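Kirell Aken Under-Sink Water Filter
Installation and Care Guide
Section 4: Installing, Flushing and Maintaining the Filter
Revision 30/06/2018

4.1 Before you start

Read all of Section 4 before opening the cold water line. The Aken filter connects to the cold supply only. Hot water will soften the housing seals and void the warranty.

The following parts are packed in the carton:

Filter head with mounting bracket
Housing (sump)
Carbon block cartridge, type Juška J
Supply tee with built-in shutoff
Inlet tube (blue) and outlet tube (white)
Dispensing faucet with base plate, rubber washer and locknut
Housing wrench
Bracket screws
Spare housing O-ring and a sachet of silicone grease

You will also need an adjustable wrench, a Phillips screwdriver, a tube cutter or sharp utility knife, a bucket, a towel and a flashlight. A drill is needed only if the sink deck has no spare faucet hole.

CAUTION: Do not use petroleum jelly or cooking oil on the O-ring. Both cause the rubber to swell. Use only the supplied grease or another food-grade silicone grease.

NOTE: Filter heads built before October have the inlet port on the right. On all later heads it is on the left. Follow the IN and OUT marks molded into the head, and disregard the position shown on older instruction sheets.

4.2 Choosing the mounting position

Mount the bracket on a solid side or back wall of the cabinet. Leave at least 15 inches between the bracket and the cabinet floor so that the housing can be lowered clear of the head when the cartridge is changed. Keep the filter away from the garbage disposal, the hot water line and any spot where stored items could push against the tubing.

Do not mount the filter in a space that may freeze. If the house will be left without heat, drain the filter as described in 4.8.

4.3 Mounting the head

1. Hold the bracket against the cabinet wall and mark the screw holes with a pencil.
2. Check the other side of the panel for pipes, wires or the neighboring drawer.
3. Drill pilot holes. Do not drill through the panel.
4. Fasten the bracket with the supplied screws. Tighten by hand.
5. Slide the head onto the bracket until the tab clicks.

Leave the housing off for now.

4.4 Fitting the dispensing faucet

1. Clean and dry the area around the deck hole, above and below.
2. Slip the base plate over the threaded shank of the faucet.
3. Lower the shank through the hole. Turn the spout to point toward the bowl.
4. From below, fit the rubber washer and then the locknut. Tighten until the faucet does not turn when the lever is moved.
5. Push the white outlet tube into the fitting at the bottom of the shank until it stops. Pull back lightly. The tube should stay in place.

If a new hole is needed, use the drilling template in Section 9. Stone, cast iron and fireclay decks should be drilled by a qualified installer. Kirell does not cover damage to sinks or countertops.

4.5 Connecting the supply

1. Close the cold water valve under the sink. Open the cold side of the kitchen faucet to release pressure, then close it.
2. Place the bucket and towel under the valve.
3. Disconnect the kitchen faucet's cold supply hose from the valve.
4. Thread the supply tee onto the valve. Check that the flat washer is seated inside the tee.
5. Thread the supply hose onto the top of the tee. Tighten by hand, then a quarter turn with the wrench.
6. Cut the blue inlet tube to length. The cut must be square and free of burrs. Allow enough slack for a gentle curve.
7. Push one end of the blue tube into the side port of the tee and the other end into the port marked IN.
8. Cut the white tube to length and push the free end into the port marked OUT.
9. Turn the small lever on the tee to the closed position, at right angles to the tube.

CAUTION: Sharp bends restrict the flow and can crack the tube over time. If a bend cannot be avoided, use a Belstead elbow fitting (sold separately).

To release a tube from a push fitting, press the collar flat against the fitting with two fingers and pull the tube straight out. Cut off any scratched portion before pushing the tube back in. A scratched tube is the most common source of slow drips.

4.6 Washing the housing

The housing must be washed before first use and at every cartridge change. Work in the sink bowl or a clean basin that has been rinsed of food residue and drain cleaner.

1. Remove the O-ring from the groove at the top of the housing. Use a fingertip. Do not use a knife or screwdriver.
2. Add a few drops of unscented dish soap and fill the housing halfway with lukewarm water.
3. Wash the inside with the soft side of a sponge. On a housing that has been in service, a slippery film on the wall is normal and wipes off easily.
4. Wipe the O-ring groove with a damp cloth. Grit left in the groove will prevent a proper seal.
5. Rinse until no suds remain.

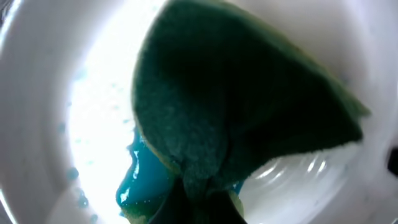 Green scouring sponge in a white basin. Keep the scouring side off the housing and the O-ring groove.

The scouring layer may be used on the outside of the mounting bracket if mineral scale has built up. On the housing it leaves fine scratches that hold sediment and make the wall hard to inspect. Steel wool, bleach powders and solvent cleaners are not suitable for any part of the filter. Do not put the housing, the head or the wrench in a dishwasher.

Replace the sponge regularly, or keep one aside for the filter only. Grease carried over from pans can pass to the O-ring and give the water an off taste.

If scale remains inside the housing after washing, fill it with equal parts white vinegar and water and let it stand for 20 minutes. Empty it, rinse well and repeat if needed. Do not leave vinegar in the housing overnight.

4.7 Installing the cartridge and flushing

1. Wash and dry your hands.
2. Inspect the O-ring for nicks and flat spots. Fit the spare if there is any doubt.
3. Coat the O-ring with a thin film of silicone grease and press it into its groove. It must lie flat all the way around, with no twist.
4. Remove the plastic wrap from the cartridge. Handle the cartridge by its end caps.
5. Stand the cartridge in the housing with the arrow pointing up.
6. Raise the housing to the head and turn it clockwise by hand until it stops. Do not use the wrench to tighten.
7. Open the dispensing faucet.
8. Open the cold water valve slowly, then open the lever on the supply tee. Air will sputter from the spout.
9. When the flow is steady, close the dispensing faucet and check every joint with a dry paper towel.
10. Open the dispensing faucet again and flush for 15 minutes. Discard this water.

The first water may be gray or black from loose carbon dust. It should run clear before flushing is complete. If it does not, continue flushing until it does.

Cloudy, white water that clears from the bottom of the glass upward contains air. Expect this for about 7 days after a new cartridge is fitted.

WARNING: Do not use the filter with water that is microbiologically unsafe or of unknown quality unless it is properly disinfected before it reaches the filter.

4.8 Routine maintenance

Cartridge life depends on the water. The Juška J cartridge is rated for 1,447 gallons. Replace it sooner if the flow slows noticeably or if a chlorine taste returns. Write the date of each change on the label inside the front cover of this guide.

To change the cartridge:

1. Close the lever on the supply tee.
2. Open the dispensing faucet to release pressure. Leave it open.
3. Place the bucket under the housing.
4. Turn the housing counterclockwise. Use the wrench if it will not move by hand. The housing will be full of water.
5. Discard the old cartridge with household trash. It cannot be cleaned or reused.
6. Check that the O-ring has not stuck to the underside of the head.
7. Wash the housing as in 4.6, then install and flush as in 4.7.

To drain the filter for storage or freezing conditions, carry out steps 1 through 4, remove the cartridge and discard it, empty the housing and leave the parts to dry before reassembly. Blow out or disconnect both tubes. Fit a new cartridge when the filter goes back into service.

If the filter has not been used for several days, run the dispensing faucet for a few minutes before drinking the water.

4.9 Troubleshooting

Water drips from between head and housing
Close the tee lever and release pressure. Remove the housing. Clean the groove, regrease or replace the O-ring and refit. If the drip continues, check the rim of the housing for chips.

Water drips from a push fitting
Release the tube, cut the end square and reinsert it fully.

Weak flow from new installation
Check that the tee lever is fully open and that neither tube is kinked. Confirm that the blue tube is in the port marked IN.

Weak flow from a filter in service
Replace the cartridge. If the flow does not improve, check the cold water valve for debris.

Faucet drips after the lever is closed
A few drops are normal after a cartridge change while trapped air works its way out. If dripping continues after the air has cleared, replace the faucet stem (see parts list, Section 8).

Housing cannot be loosened
Confirm that pressure has been released. Fit the wrench as high on the housing as it will go and apply steady force. Do not strike the wrench or heat the housing.

Water tastes of soap
Remove the housing and cartridge, rinse the housing again and flush for a further 15 minutes.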